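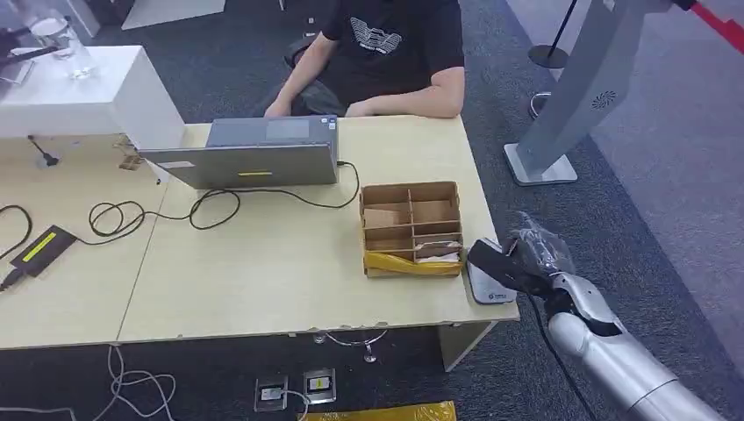
Uvton completes office refit at Gentile House, Flerkmont

Office furnishing firm Uvton has finished its refit of the second floor of Gentile House in Flerkmont. The floor reopened to tenants on Wednesday after closing in stages through the autumn. It has 109 desk places, a post room and 2 meeting rooms.

The work was carried out for Wurkik, which lets desks and small offices in the building by the month. Most of the tenants are firms of fewer than ten people, and many of them use the space on only part of the week.

Desks on the new floor are wooden with a light beige finish. Single tops can be stood end to end to make a longer table, so two people can work across from each other or one person can spread out. The old floor had fixed benches which could not be moved when a tenant took on staff or gave up a place.

Wurkik asked tenants last spring what they would change. The most common complaint was a lack of room for chargers and leads, followed by noise from the old hard floor. A number of people also asked for somewhere to keep small items on the desk, and open-topped organisers with compartments may now be used on any desk, including shared ones. Tenants are asked to label their own power adapters before leaving them overnight.

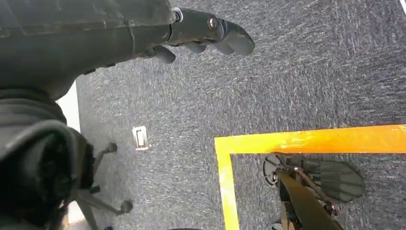
Flooring took up the largest share of the time on site. The old surface was lifted and the level made good before carpet was laid across all the working areas. It is a low-pile carpet with a speckled grey pattern, and office chairs with star-shaped bases and casters stand straight on it without mats. Uvton tested three carpets in the post room before the order was placed, and Wurkik made the final choice after tenants had tried a chair on each.

Chairs were dealt with separately. Uvton inspected every chair from the old floor and kept those that could be put right. Of these, 23 needed new casters and have been returned to use. The rest were cleaned and had their gas lifts checked. Chairs that could not be repaired were taken apart for recycling at Uvton's own depot. 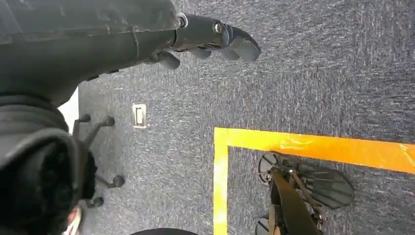 Replacement casters are held in the post room, and tenants can report a stiff or noisy chair at the front desk. Repairs are normally done before opening time the next morning. There is no charge.

A spokesperson for Wurkik said: "People wanted a quieter floor and desks they could move. We kept what still worked and spent the money on the carpet and the tables. Bookings for the larger rooms have already started."

Uvton will begin work on the third floor in February. When that is complete, Gentile House will have 156 desk places in total. The second floor will stay open throughout, although the goods lift will be out of use to tenants before 10am on delivery days.

Desk places can be viewed by arrangement on weekday afternoons.

ENDS

Home News Projects Furniture care Contact

Press enquiries: Uvton press office, Flerkmont | © Uvton. All rights reserved. | Back to top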